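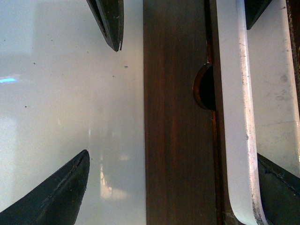 TROSTVILLE, Sun 18 May - Workers at the Astmont furniture repair shop in Trostville will no longer have to stay late to finish the daily cabinet checks, the company said, after it moved part of this work to a pair of robot arms.

The arms, supplied by the automation firm Cordier, have been in regular use since December. In that time they handled 3,202 pieces, according to Astmont. Before the change, eight employees shared the handling by hand, often in shifts of nine hours. All eight are still with the company, but only a part of them work at the same benches as before.

Two employees now watch the arms and correct them when a grip is wrong. The others moved to surface repair and to customer orders, where the waiting time had become long. Astmont said that no pay was reduced, and that the training for the new tasks was done during paid hours.

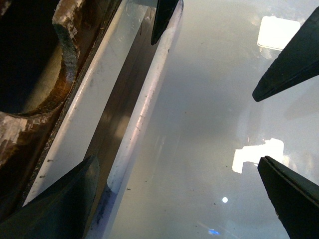

The shop's staff group, Purka, said its members are mostly satisfied with the change, but it asked for clearer rules on who is responsible when a piece is damaged. Many pieces come in already in bad condition, and the group wants this to be written down before an arm touches them. Worn wood with a chipped edge, or small dents and scuffs on a light-colored rail, can later be mistaken for a fault of the machine or of the person who watches it. Glass is another difficult point - reflections on it can hide a fine scratch, and the group asks that each glass surface is still examined by a person.

Astmont agreed to keep a written record for every piece. It said that 494 pieces had to be taken from the arms and finished by hand, mainly old ones with an uneven shape.

Purka also asked for a second short break for the employees who watch the arms. They stand less than before, the group said, but the work demands more attention and some of them feel tired in the eyes at the end of the shift. The company will give its answer after talks with the staff next month.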